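The Case for Buying the Smaller Promise

Published December 3, 2022

Institutions that serve meals are being offered robots to handle their dishes. The offers come with confident language and a monthly fee, and they arrive on the desks of people who were hired to run kitchens and have little time to study machinery. This essay concerns one such offer, the two-arm table clearing service sold by Uvidon, and argues that it deserves a fair hearing on narrower terms than the ones its own brochure proposes.

The service is sold as a package. The customer receives a pair of arms on a fixed stand, a gripper on each arm, a small camera at the wrist, and a support agreement. The arms pick up plates from a table and place them in a basin, which a member of staff then carries to the wash area. Uvidon does not sell the equipment outright. It leases it, and the shortest lease is 38 months. The brochure describes the result as a complete dish room solution. It is no such thing, and the company would do better to say so.

What the service offers is the movement of plates over a short distance, inside a space the arms can reach. That is useful work. In a staff dining room of the kind operated by Skoser, where the same few patterns of plate are used at every sitting, a machine that can lift a flat plate by its rim and set it down without chipping it would spare employees a good deal of bending and reaching. The complaint here is with the description of the product, and with the contract that rests on the description.

Consider the matter of training. Uvidon asks each new customer to supply 100 recorded runs on its own tableware before the service begins. An operator guides the arms by hand through the task, and the recordings are used to adjust the software. The brochure mentions this in one sentence on its last page. For a customer, however, it is the largest single demand on staff time in the first month, and the hours are not credited against the lease. A buyer who would never agree to train a supplier's driver without payment should ask why this case is different.

The rival offer from Pichler is in some respects more candid. Pichler asks for 1,000 runs, performs them on its own premises with plates shipped by the customer, and states the cost as a separate line. The total is higher. A purchasing office can at least see what it is paying for, and can compare that sum with the wages of the people who would otherwise do the work. Candor of this kind ought to count in the scoring of bids, and under most current scoring rules it does not.

There is also the question of what happens when the tableware changes. Dining services replace plates often and seldom all at once. Old stock is mixed with new. Two plates may share a color and differ in depth, or share a shape and differ in finish. A person adjusts to this in a moment. The contract should state in plain words whether a new pattern of plate counts as routine support or as a new project. Uvidon's standard agreement says only that "material changes" will be reviewed. The phrase should be struck and replaced with a list.

Placement in the basin deserves the same attention. A plate that lands flat takes up the floor of the tub, and the next must rest upon it. Plates stacked without care can slide, and a stack of mixed sizes is harder to carry than a stack of one. A trial should therefore be run with the customer's own plates, overlapping on the table in the way diners leave them, and with the customer's own basin. 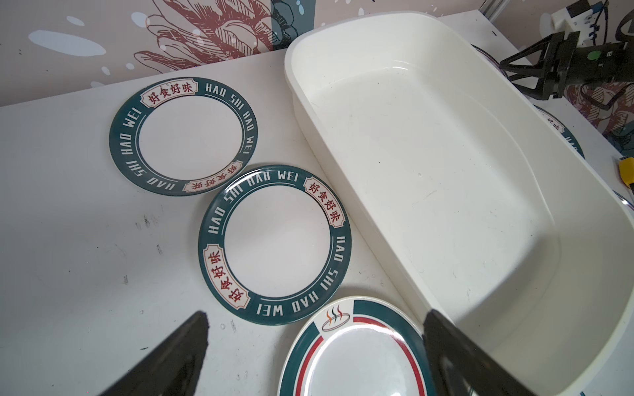 Can the service take the place of a dish room employee?
It should be bought on the understanding that it will assist one. The arms move plates to a basin; scraping, sorting, washing and carrying remain with staff, and the lease price should be judged against that share of the work alone.

The strongest argument on the other side is that early customers shape a product, and that an institution which waits for a perfect contract will wait a long time. There is merit in this. The Culley residence halls took the Uvidon package in February on a short trial, before the present minimum term was introduced, and used the period to write their own conditions for renewal. Those conditions set out four points: a fixed fee for each new plate pattern, a credit for staff hours spent on recorded runs, a right to end the lease if breakage exceeds an agreed level, and ownership by the customer of all recordings made on its premises.

Each of these is reasonable, and the last is perhaps the most neglected. Recordings of a customer's tables, made by a customer's employees, have value to the supplier well beyond the site where they were made. If Uvidon wishes to use them to improve its service elsewhere, it may ask for permission and offer a lower rate in return.

Purchasing offices now considering the package should request a revised agreement before any site visit is arranged. They should also ask the company to rewrite the first page of its brochure, so that the kitchen manager who must live with the equipment can read what it does.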